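Vadmont Hard Wax Oil, Clear Satin
Made by Sotamel. For indoor wood furniture, shelves and tabletops.

If you've ever put a clear coat on a nice piece of walnut and watched it turn into something that looks like it's been dipped in syrup, you'll understand why we're so fond of this one. Vadmont soaks in. It leaves a thin, low sheen on top and lets the grain do the talking, and when you run your hand across a finished table you feel wood. We've stocked it for years and it's still the can we grab first in our own workshop!

What it is
A blend of plant oils and hard waxes, thick enough to stay on the pad and thin enough to spread without a fight. It goes on with a lint-free cloth or a white nylon pad (we like the pad for big tops and the cloth for legs and edges). There's no spraying and no special brush to clean. The color in the can is a pale honey, and it warms up light woods like ash and maple a little. Walnut, cherry and smoked oak go a good deal deeper, and that first wipe is the best part of the whole job.

Sizes
Sample tin, 50 ml: enough for test boards and a small box or two
Half-liter can
One-liter can

Coverage
One liter covers up to 40 square meters in a single coat on hardwood sanded to 150 grit. Softwoods drink more, and so does end grain, so keep a bit back for those.

Before you start
Sand with the grain to 120, then 150. You can stop there. Going up to 240 or higher closes the surface, and the oil will sit on top and smear. Vacuum, wipe down with a barely damp cloth, and let the wood dry completely. Old varnish has to come off first, every bit of it, including the thin stuff hiding in corners and under the lip of the top.

Stir the can well, right down to the bottom. The waxes settle, and shaking just makes bubbles.

How to apply
Pour a small puddle, smaller than you think, and work it out in circles. Cover a section, wait 5 minutes, then wipe off everything the wood hasn't taken. Be thorough here! Anything left standing will stay tacky for days. Finish with long, light strokes along the grain. Leave it overnight, rub lightly with a fine pad, and repeat once. Two coats is plenty for a side table. For a kitchen table we do a third coat on the top only.

Drying
Dry to the touch overnight in a room with decent air. Put light things back on it after two days, and hold off on wet cloths, hot plates and tablecloths for two weeks while it cures.

One serious note: cloths soaked in oil can heat up and catch fire by themselves. Lay them flat outdoors to dry, or soak them in water and keep them in a closed metal can until you can get rid of them.

Good partners
Hájek Pad Set: two coarse, two white. The white ones are just right for rubbing in.
Ustum Wood Soap: mild and unscented, and it won't strip the wax the way dish soap does over time.
Vadmont Refresher: a thinner version of the same oil for yearly touch-ups.

Living with it
Dark round tops are where this finish really shines for us, the kind that end up next to a window with a leafy plant in a white pot and a bowl of something colorful, because that's where people like to sit. Put a saucer or a cork mat under plant pots and lift them now and then. If a ring does show up, you can sand just that spot, oil it again and blend outward, and you won't have to redo the whole top. Try that with lacquer!

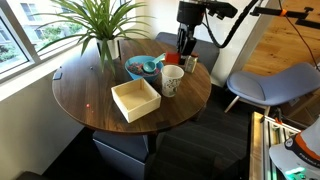

Questions we hear a lot

Can I tint it?
Yes, with the Vadmont color pastes. Mix enough for the whole project in one go and test it on a scrap of the same wood.

Does it work on floors?
It will, but the Vadmont Floor version has more wax in it and takes shoes and chair legs far better.

How long does an open can keep?
Wipe the rim, press the lid down hard and store it somewhere cool. A skin may form on the surface. Lift it out and strain what's underneath through an old stocking.

Item number 115, shipped with a stir stick.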